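Keeping an old desktop going: worth it or daft?
Reading time: 2 min
6 replies · 20 shares

purnbridge_pat
Hello all. My mum's old tower has got terribly slow and the shop in Stulley wants 600 for a new one, which made her go quite pale, bless her. She only writes letters and does the parish accounts. Would you mend or replace?
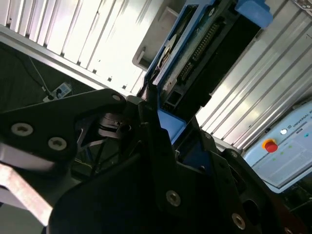
Elfriede Zwahlen
Mend, every time! I've kept mine going since my youngest was at school, and I do enjoy an evening with the lid off and a pot of tea. Do keep your screws in a saucer, dear, countersunk ones apart from the rest, or you'll be hunting for them till March.

mabula_moth
Sorry Elfriede, I love you dearly but I disagree. I spent 50 on bits for mine and it still wheezed. Sometimes it's kinder to let them go.
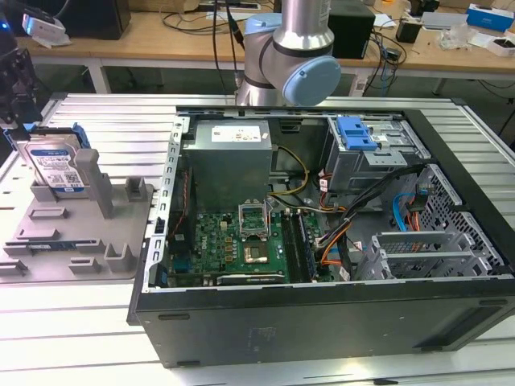 Reply 4 · Gadgate_Geoff
Bit of both, I'd say. Put in more memory and a solid state drive first, and if she's still grumbling you can move the drive across to the next machine. Lay the case on its side with the panel off, it's so much easier on the back.
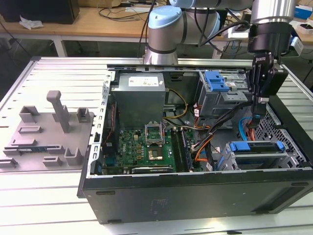
Reply 5 · purnbridge_pat
Thank you, you lovely lot. Mum votes with Elfriede, so I'll order the drive tonight.

Reply 6 · mabula_moth
Outvoted again! Back up her letters first, please.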